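Sarley Home Heating Trial: progress report to the Nurmi Fund
Second report, covering the period since August 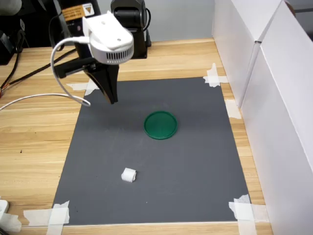
Siiri Hirvonen wrote back on our first report that the savings looked too good, and asked whether we had checked them against the weather. We hadn't. She was right to ask, and most of this report is the result of going back over that work.

Where the trial stands

We signed up 70 households in Sarley for the draft-proofing and thermostat package. Two have dropped out, one because of a house sale and one after a disagreement over a front door, so 68 are still sending us meter readings. The target in the grant letter was met on paper. I would not make much of that. People who volunteer for a heating trial tend to be people who already think about their heating, and I doubt they stand in for the town.

The fitting work is finished everywhere except the terrace on Birer Road. The contractor there, Kaklow, has missed three dates for the loft hatches. They now say the hatches are on order. They said the same thing in August.

The savings figure

Our first report said that homes were using a good deal less gas than before. The comparison was between one autumn and the next, and the second one was mild. Once we adjust for outdoor temperature, a large part of the drop goes away. What is left may be real, but it is small enough that a few households could be carrying it. When we looked at homes one by one, several had cut their use sharply, most had hardly changed, and a handful had gone up.

The homes that went up are worth a closer look. In the interviews, some people told us they were now heating a back bedroom they used to keep shut. They are warmer and happier, and their bills are the same or higher. The fund may well think that is money properly spent. It is still no saving, and I don't want it reported as one.

The thermostats

I was unsure about these when we wrote the bid and I am less sure now. The supplier's own leaflet promises a lot. Our residents mostly set them once and left them, or turned them up by hand and switched off the schedule. Calls to the help line were almost all about the thermostats, very few about draft-proofing. The strips around doors and windows are cheap and dull, and they seem to be doing most of what good is being done.

Money

Spending is close to plan. We are $623 over on printing, after the user guide had to be redone in larger type, and under on travel. The last payment to Kaklow is being held until the hatches are in and inspected.

What we plan to do next

We will keep reading meters through the end of the heating season and compare with a group of similar homes that had no work done. That group should have been set up at the start. Finding it now is awkward – the energy supplier will share totals by street but so far not by house – and we may end up with something weaker than we would like.

We are not asking for the thermostat part to be extended to more homes. If the fund has money set aside for that, we would ask to talk about moving it to draft-proofing on the north side of town, where the older houses are. A revised budget can be with you two weeks after that conversation.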